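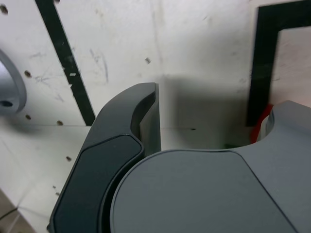

On Sep 7, 2024, a subscriber on the Nemard side wrote:

> Does anyone know what has happened to the 704? The paper timetable at Siddiqui Street says every half hour, the Vemex app says "service adjusted," and the bus itself had no comment because I never saw it. I need to get to Tromness for a dentist appointment and would rather not leave the night before.
>
> Also, is the day pass still good on the return trip, or do I have to buy another one?

The 704 still runs. It just runs somewhere else.

Back in April the company moved it off Siddiqui Street while the gas main was being replaced. The gas main got replaced. The bus liked it over there, I guess, and stayed. You want the stop outside the old feed store, two blocks downhill, on the same side as the bank. There's no shelter and the sign faces the hedge, so stand by the mailbox and look like a passenger.

As for times, ignore the paper one completely. It's from last year and it was optimistic then. The app is closer, provided you tap the little arrow next to "service adjusted," which opens a notice of around 1,000 words, one line of which is the schedule. To save you the reading:

- Leaves the feed store at 7 minutes past the hour, all day until supper time
- Skips the noon run (driver's lunch, and good for him)
- Last one back from Tromness leaves from the library, *not* the depot

I rode it twice last month and it was on time once. The other time it was early, and I only caught it by running in sandals in front of people I know.

The day pass does cover the return, but only if you bought it on the bus. If you bought it in the Vemex app it has to be "activated" for each leg, and if your phone dies in the dentist's chair you'll be paying cash going home. Bring exact change. The fare box takes a five and keeps all of it.

One more thing for anybody with a stroller or a walker: the low-floor bus is only on the morning runs. The afternoon one is the old high-step model with 2 steep stairs and a rail that wobbles. I wrote to the company about this in April and got back a very warm letter thanking me for my interest in ferries.

If your appointment is before ten, take the first run and get coffee across from the library. The coffee is bad but the window seat looks right at the stop.

Could whoever has the key to the notice board at Siddiqui Street please take down that timetable? People are still waiting in front of it.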